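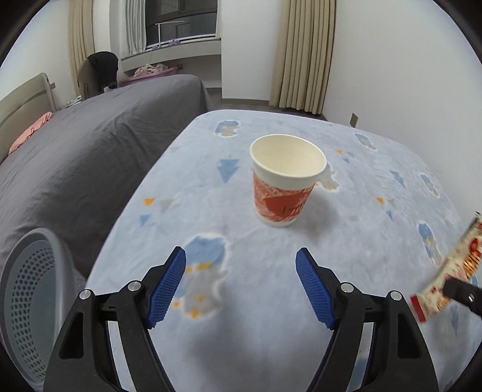
Tags: home, tidying, party leftovers

ok so the bedroom is where all the wedding stuff ends up. Every time. You come home with your arms full, you dump it on the fleece blanket "for a minute" and then it's July.

Round one was paper cups. I love a red paper cup, I really do, but I don't need a tower of them next to my pillow. Clean ones get nested and go in the kitchen drawer. Used ones go out tonight!!

Round two: candy. The double-happiness wrappers are so pretty — hearts, LOVE on the front, the little cone shape with the twisty end — and I will keep up to 66 of them if you let me. So I'm making a rule. I keep 2. The rest gets eaten or goes to work with me.

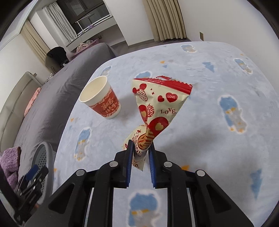 Does fleece need a special wash if there's candy on it?
Shake it outside first, pick off anything sticky, then cold wash on gentle and skip the softener.

I bought the Gastetti lint roller for this and it's fine? Great on crumbs, useless on sugar. A damp cloth did more (sorry Gastetti).

Also the laundry basket is NOT a storage unit. Telling myself this. Mine had a sweater, a phone charger and a Grakel catalog in it and I have never ordered one thing from Grakel.

Clothes pile by the desk is tomorrow. I know, I know. But the bed gets cleared before I sleep, that's the deal — otherwise I just move everything to the chair and then back again in the morning.

Anyway if you have a good use for pretty candy wrappers tell me. My cousin says bookmarks. I'm thinking gift tags, maybe with that thin ribbon from Sakitz?

Last updated: 9:40 pm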